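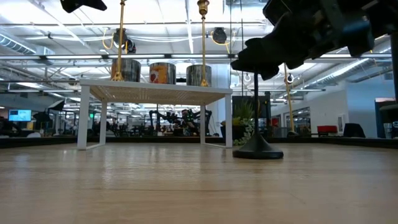 Figure 1. Gitell workspace with the white riser shelf, three cans on top, and one arm above the black stand.

Stustamgate Project, Final Report
Submitted 2/27/21

1. Aim of the project

In this project I studied whether a robot with two arms can learn to handle a ladle near open cans from human demonstrations only. The robot is programmed by examples. A person moves the arms by teleoperation, the joint positions and the pictures are recorded, and after that a neural network is trained to repeat the behaviour. My question was how much the wrist view helps, compared with the fixed view alone.

2. Data

I recorded 103 demonstrations with the ladle in our lab. The recording took 15 days, which is longer than I planned, because the calibration of one wrist view had to be repeated. Before this I used the Cluritz set from an older project for pre-training. It has 908 short episodes of simple grasping, and no ladle is in it.

The ladle is difficult for three reasons. The handle is thin, the bowl is far from the fingers, and the shiny metal changes its colour with the light.

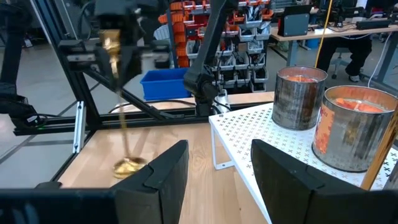 A small error of the wrist angle becomes a big error at the bowl. For this reason I labelled the centre of the bowl by hand in a part of the data and gave it to the network as an additional target. The idea came from the Gökçe method, which was made for screwdrivers, but I changed the loss so that it also works when the bowl is hidden behind a can.

3. Results

I compared 4 versions of the network. The version with both views and the bowl target was the best. The version with only the fixed view often stopped too early, with the bowl still above the rim. Pre-training made the learning faster, but the final result was almost the same.

4. Problems and next work

The cans were always in similar places, so I cannot say how the network behaves with another arrangement. Reflections on the table also disturbed the bowl target in many trials. In June I would like to record again with a matte cover on the table and with the riser shelf turned to different angles.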